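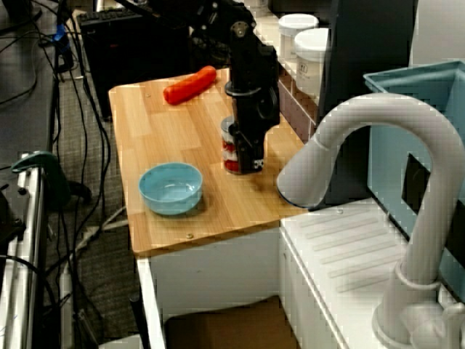
Caoimhe McGrath

Oiling a butcher block top, round two

The thread on this got locked last September after the walnut oil argument, so I'm starting a clean one. I have a honey-colored top on a white base and I've now oiled it 5 times with plain mineral oil. It drinks the stuff. It looks lovely for a day and then goes back to looking like a cracker. My sister says to switch to hardwax. My sister also put carpet in a bathroom. What are people using?

grainofsalt
Hardwax. Two thin coats, leave it alone overnight, get on with your life. I did mine when we moved to Fledwood and I've touched it once.

pantrymoth
Please don't tell people to put hardwax on a surface they cut on. Mineral oil is fine, it just takes patience. Warm the bottle in a bowl of hot water first, flood it, walk away, wipe it off before bed. Repeat until you resent it.

grainofsalt
She didn't say she cuts on it. Who cuts on their counter? We own boards.

pantrymoth
I cut on mine. That's what a butcher block is for. The clue is in the butcher.

Siobhán Conneely
What grit did you sand to? Everyone skips this. I went up to 2,000 on a tabletop once, after reading some man's blog, and the oil sat on it like rain on a car. Took it back to 200 and it soaked in fine.

Caoimhe McGrath
I didn't sand at all. The tag said "ready to finish" and I took that as a compliment.

Siobhán Conneely
Well, there you are. Wipe it with a damp cloth, let it dry, sand with the grain, then oil. The damp cloth raises the fuzz.

tworedhens
I used the Kurer paste, oil and beeswax mixed. Smells like a church. Mine has held up all right except by the sink, where it goes gray no matter what I do.

grainofsalt
Gray by the sink is what you get with oil. Just saying.

tworedhens
You've been just saying since the last thread.

pantrymoth
Gray is water standing. Wipe your counter – it costs nothing, and I say that as someone who paid 90 dollars for the Carrillo sealer and still has a ring from a flowerpot.

Caoimhe McGrath
OK, I'm going to sand at 200, oil once more, then try the paste on top. If it goes wrong I'll tell my sister it was her idea.

grainofsalt
Paste over oil is fine. Hardwax over oil isn't, give it a few weeks if you change your mind.

pantrymoth
She won't.

tworedhens
Do the underside too, if you can reach it. Mine cupped the first winter.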